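Stripping an old office desktop before recycling: what do you keep?
Hardware & Repair > Desktops
Page 1 of 1

benchlight
We have a handful of retired office desktops on the bench and I'm working out what is worth pulling before the rest goes to scrap. Memory and drives are an easy yes. I'm less sure about the power supplies. The one I'm on now is a gray unit with a DELL label and the 80 efficiency badge. There is also a little reddish sticker near one corner, but the printing has faded and I can't make anything of it.

Do people bother keeping these? I have shelf space for maybe one bin.

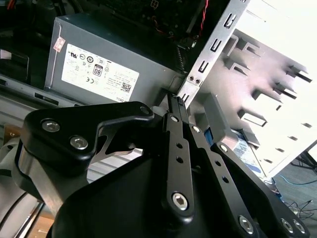 Posted by benchlight | 4:10 pm | Desktops

The fine print on the label is tiny. I'll get the wattage off it once the unit is out. For now I'm asking in general.

torx_and_tea
Keep it if you have other Dells of the same family. Otherwise no. A lot of office machines don't use the standard plug on the board side, so the supply is only good as a spare for its own kind. Check the main connector before you give it a spot in the bin.

Melnyk_st
I'd toss it. The supply and the fans are the parts that age. I kept a shelf full of them for years and used 2.

torx_and_tea
Two is two more than zero. If a front desk machine goes down in November and you have the matching supply on the shelf, you're back up before lunch.

Melnyk_st
Sure, if it matches and if it's still good. Mine mostly didn't match.

kmchuang
I do this for a small office and I'm with Melnyk on supplies, mostly. I keep one per model still in service and scrap the rest. I also write the model of the machine on masking tape and stick it on the supply, because six months later they all look alike.

On the 80 badge, don't read too much into it. It's an efficiency mark. It tells you nothing about how much life is left.

Ka-ming Chuang

benchlight
OK, one per model works for me. The tape is a good idea.

Second question. What about drives that come in caddies? I have one with its board showing and the blue plastic caddy still on it. Leave the caddy on or strip it?

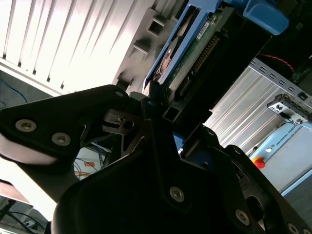 Drive in its blue caddy, next to the ventilated server front

gravelroad
Leave it on. Caddies are a pain to buy one at a time and they protect the edges of the drive in a box. Look at the latch first though. If the handle is cracked, the caddy is scrap.

Melnyk_st
Strip it. You can fit almost 3 bare drives in the space of two with caddies. Put the caddies in their own bag with the screws.

gravelroad
And then the bag of screws goes missing. I've never had that go well.

kmchuang
Depends on whether the drive is going back into the same kind of bay. If yes, leave it together. If it's going to be destroyed anyway, take the caddy off and keep that.

Either way, wipe it or log it for destruction before it goes in any bin. Put the date on it. And don't stack drives with the board side against anything metal. Antistatic bags are cheap.

benchlight
They get wiped on a separate machine. I'll leave the caddy on this one and bag it. Thanks all. I'll post the supply connector when I have it out.

torx_and_tea
Please do. Get the connector and the label in the same post if you can.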